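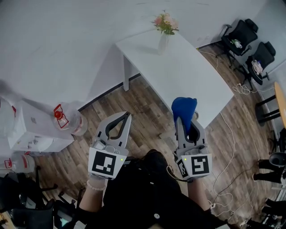
Kodthorpe wrote back overnight: the last batch is usable but too clean, every wipe starts with the cloth already flat on the table, and the policy has no idea what to do with a cloth that's bunched up. Can we get them messier. Also they want the pick-up included in the episode from now on, not trimmed.

Fair enough. I trimmed those myself, thought I was doing them a favor.

Monday, October 18, 2021

Table wiping, cloth task, second round. Zarnel grippers, both hands, me wearing.

Plan from last week was fold then wipe. Scrapping fold for today. New order:
- cloth starts crumpled, a different crumple every time
- right hand picks
- left hand stays open and in view, comes in only to spread a corner or steady something
- wipe one pass away, one pass back
- let go, both hands back to start pose

Start pose = both grippers held out in front at chest height, markers facing the camera. Hold it for a slow two count before moving. I keep cutting the hold short when I get tired and then the alignment script can't find its starting point and throws the whole episode out. HOLD IT.

Morning: 27 episodes recorded. 24 kept after the first look. Of the ones dropped, two were me starting before the lights went green, one was the cloth slipping out halfway across. Thought about keeping the slip. Asked on the channel, answer was keep failures but in their own folder, with a label, never mixed in. So it's back out of the trash and in "slips". Should go back through the February recordings for the same thing, I know I deleted a bunch.

Lights: green on both before every take. If only one is green the other hand records nothing and you don't find out until the export. Lost most of an afternoon to this once already. Writing it here again so whoever picks up the grippers next reads it.

Grip notes. The blue cloth is good, shows up well against the table, the white one we tried first dissapeared completely in the wrist views. Don't pinch just the edge. Go down into the middle of the bunch and close all the way, let the rest stand up over the jaws. Looks ugly, holds better. If you pinch an edge the cloth trails behind and you end up wiping with about a finger's width of it.

The trigger on the left is stiffer than on the right. Not sure if it's the spring or my hand. Pliltow had the same complaint in their notes about their own pair, they swapped the spring and say it went away. Ask for a spare.

Marker tracking: fine facing forward. Drops out when I roll the right wrist outward past a certain point, and the small side marker picks up again a bit later, so there's a gap. Gap is short but it falls right where the wipe changes direction, i.e. the part anyone would care about. Tried turning with the elbow and not the wrist. Feels stupid, tracks much better. Went with the elbow for everything after lunch.

Cable. Runs back from the right gripper along the forearm. Leave slack at the elbow or it tugs on the long reach and you can see the tug in the trajectory, little hitch. Tape it at the wrist, not at the elbow. Left sleeve pushed up, right sleeve down.

Flowers. Kodthorpe asked for something on the table to wipe around, so the vase counts as the obstacle this round. Move it between takes: near edge, far edge, off to one side. Don't put it dead center, then there's no room for a full pass either side of it. It's glass so go slow. Haven't got a rule for how close is too close, I've been going by feel, which is probaly not something a model can learn from but we'll see.

Afternoon: another 15, all with the vase moved. Didn't drop any at recording time, haven't done the review. My guess is the last few are sloppy, my arms were gone by then. Need to do shorter sets. Fifteen then a break, not "until the disk is full".

Naming: cloth_wipe_messy, then the vase position, then the take number. Ashour's loader chokes on spaces and on capital letters, so lower case and underscores only. I named the first few with capitals out of habit and had to rename them. Batch rename script is in the tools folder, it works, but it does NOT touch the label file, so fix that by hand or the loader pairs the wrong text with the wrong video. Ask me how I know.

Language labels. One line per episode. I was writing "wipe the table" for everything and Ashour want more variety, so now: "clean the table with the blue cloth", "pick up the cloth and wipe around the flowers", "wipe near the vase" etc. Don't get poetic. Mention the cloth if the pick-up is in there.

To do
- review afternoon takes
- spring for left trigger
- rerun calibration before the next session, last one is getting old
- second cloth, different color, not white
- power strip with a longer lead, chargers are all over the place
- reply to Kodthorpe re: pick-up, tell them the untrimmed originals still exist
- dig out Feb slips if they're recoverable

Upload started before I left, was crawling. Check in the morning that it finished and the file count matches before wiping the cards.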